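Wrist camera: does masking out the robot's own arms actually help, or did I get lucky?

Asked in: Manipulation and learning
Tags: wrist-camera, bimanual, imitation-learning, masking

I have a two-arm setup with a small camera at the wrist, and I've been training a policy on 4000 demonstrations. Success was mediocre, so I went through the footage one evening and found that a startling share of it is my robot admiring its own forearm. When the arms cross, one of them takes up the whole bottom of the picture and the other fills the upper left corner. The object I'm paying it to look at is somewhere else entirely.

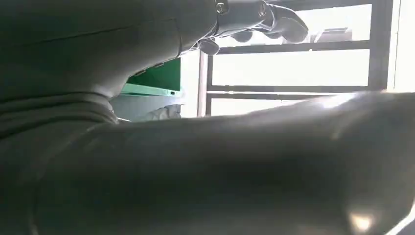
So I did what the Skendik write-up suggests and painted the robot's own body flat gray before training, using the joint angles to work out where it should be. Over 200 test runs the masked policy beat the plain one by 8 points. I was delighted until I remembered that I had trained each policy exactly once.

Two things I'd like to know. Is 8 points real? And is masking even the right idea, given that where the arms are is presumably useful information? I also have a big window behind the workspace that blows out to white by mid-morning, if that matters. My advisor says it matters. My advisor says that about everything.

Posted by fastetti_user, September

Answer 1 (accepted)

One training seed each tells you that two particular networks differ. It says very little about masking. Train at least a few seeds per condition, run the same starting positions for all of them, and report the spread as well as the mean. When we did this on our Prostitus rig, the gap between our best and worst seed with identical settings was larger than the improvement we'd been about to write up. It was a quiet lab meeting.

On the second question, you can have it both ways. Mask the pixels and feed the joint angles in as a separate input. The policy then still knows where the arms are. Please also run a third condition where you mask a random patch of the same area. If that helps just as much, what you've found is a regularizer, and the forearm is innocent.

Check your mask edges too. Rigid links come out fine from the kinematics, but a soft sleeve or cover folds up wherever it likes and will leak out around the outline. Grow the mask by a few pixels and look at the joints by hand.

Zuweira Nutsugah

Answer 2

Your advisor is right about the window. Auto exposure will meter off the glass, the fingers go to silhouettes, and the policy learns what time of day it is. We had one that performed beautifully until lunch. Lock the exposure, hang a blind, and if you can't do either, at least interleave the two conditions during testing. If you ran all the plain trials in the morning and the masked ones after dark, you have measured the sun.

Zuweira's random patch control is the one I'd do first. It's cheap.

Kobina Boateng

Comment from fastetti_user: I did run all the plain ones in the morning. I would like this comment not to be read by anyone in my building.

Comment from Kobina Boateng: Leave it up, it'll help somebody.

Answer 3

just use Sowah it does masking automatically. took me 24 minutes to set up

Comment from Zuweira Nutsugah: It does, but the question was whether masking helps.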